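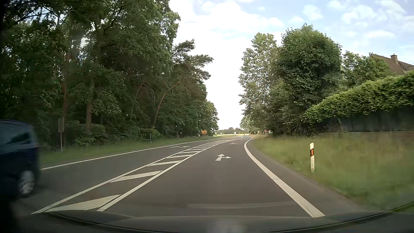 Joar Hägglund told me I should just ask on this site, so blame him if it's a silly one!

Community Help > Fundraising & Sponsorship > Getting Started
3 min read

Fundraising page is up, but how do I get past my own family?

Leonie Sauerland

So I signed up in September to raise money for a child sponsorship program, and I picked a sponsored drive-and-walk through the countryside as my event. I made a page on Vavalix, wrote a nice long story on it, and shared it with everybody I know. My mom gave, my two brothers gave, my old boss gave (bless her), and then it just stopped. I'm at $246 and my goal is $2912, the amount our church group worked out for its share of the school fees. I feel weird posting the link over and over. Is there a way to ask people without being a pest?
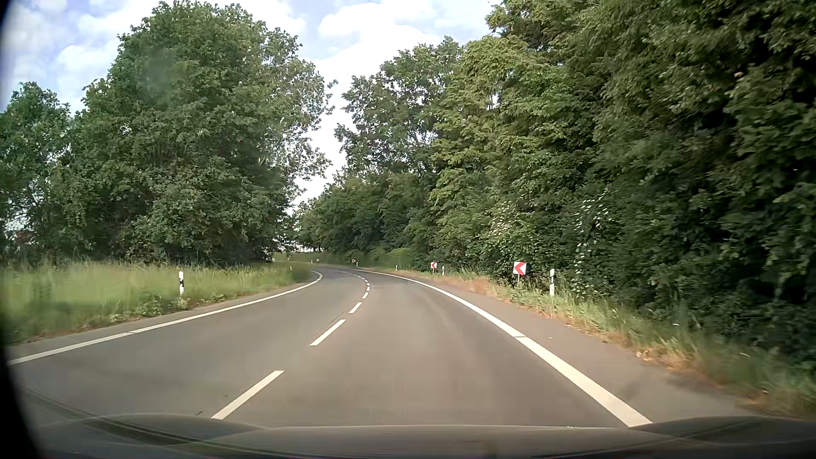 Country road, curving to the left

Crisanto Magbanua

Oh, I've been there. Stop posting the link to everybody and write to people one at a time! I did four messages a night, real ones, with their name and something about their kids or whatever, and then a short bit about the sponsorship and what I was hoping for. Way more people said yes than ever clicked on my posts. Also, ask for a specific amount. "Could you do $20?" is easier to answer than "anything helps" (I froze up every time I got one of those myself). And shorten your story. Mine was over a page long and my wife fell asleep in it. Put the part about the kids first and the part about you last.

One more thing, ask your boss if the company matches gifts. Mine did and I only found out by accident.

Helpful: 3

Anneliese Vogler

I agree with the above. I'd add a thank-you within a day or so, even if it's only a line. A couple of my donors gave again after I sent them an update later on.

Jhun Sebastian

bake sale. worked for us at Nolte, we sold out before lunch

4 comments | 3 shares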